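Search this site Search Trending Log in

We use cookies to keep the site working and to show you posts you may like. Accept all Manage choices

Maximiliano Montes
Saturday, December 28, 2019

1/ ok so every year at xmas dinner someone asks me when the robot that does the dishes is coming. this year it was my aunt. promised her a proper answer, so, thread

2/ short version: not in January. not the January after either

3/ longer version. I fix packing lines for a living, at Olmedo. machines there do 4000 cartons a shift and never get bored. same carton, same spot, same way up. that's the whole trick

4/ move the carton over by a hand's width and the line stops and somebody calls me. usually while I'm eating

5/ now think about your kitchen table after dinner. nothing is where it was yesterday. glasses next to a bowl next to a kid's sock. a person clears it half asleep

6/ people say "but the arms are so good now". they are! strong, fast, go back to the same point all day long. picking up is still the hard bit. how hard to squeeze, where to grab, what happens to the thing underneath when you pull

7/ which is why I like little block towers as a test, more than any kitchen demo. flat bits of wood stacked crossways, Jenga style. no dirt, no water, nothing floppy. and still plenty to get wrong

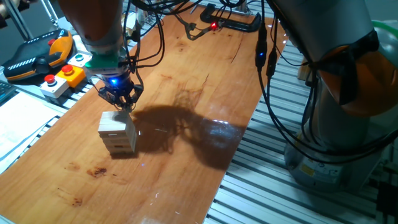

8/ WHAT THE TOWER ASKS FOR

fingers over a small stack like that have to come down straight, close on one piece and leave the neighbors alone. a plate rack wants the same thing, only the plates are slippery and cost money

9/ also look at the shadow on that table, and the shine off the varnish. your eye skips right over it. if a machine is working from a camera, glare can be a real pain. kitchens are all glare. steel sink, wet counter, window

10/ and two arms, teach pendant, emergency stops, cables all over. fine in a workshop. now tell my aunt where that goes in her kitchen, she has 5 drawers and one outlet

11/ Nuria Llorente asked about the floor vacuums. yes ok those count. they work becuase a floor is flat and bumping into a chair leg is allowed. bumping into a wine glass isn't

12/ @ Benito Cabello — laundry is worse than dishes, I'd say. a shirt has no shape until you hold it, then it has a different one

13/ shop floor chores I'd bet on first: moving bins, wiping down one known bench, feeding parts that come in a tray. boring stuff. Jonham has a guy quoting 3000 for a bin mover, no idea if thats with the install

14/ sweeping under the machines, sorting the scrap box, finding the 10mm socket — still us

15/ so aunt, if you're reading. keep the dishwasher. load it yourself. I'll do the pans next time, I did say that

16/ typing this with 29 percent battery and the train's coming in, replies later

Get the best threads in your inbox every week. Enter your email Subscribe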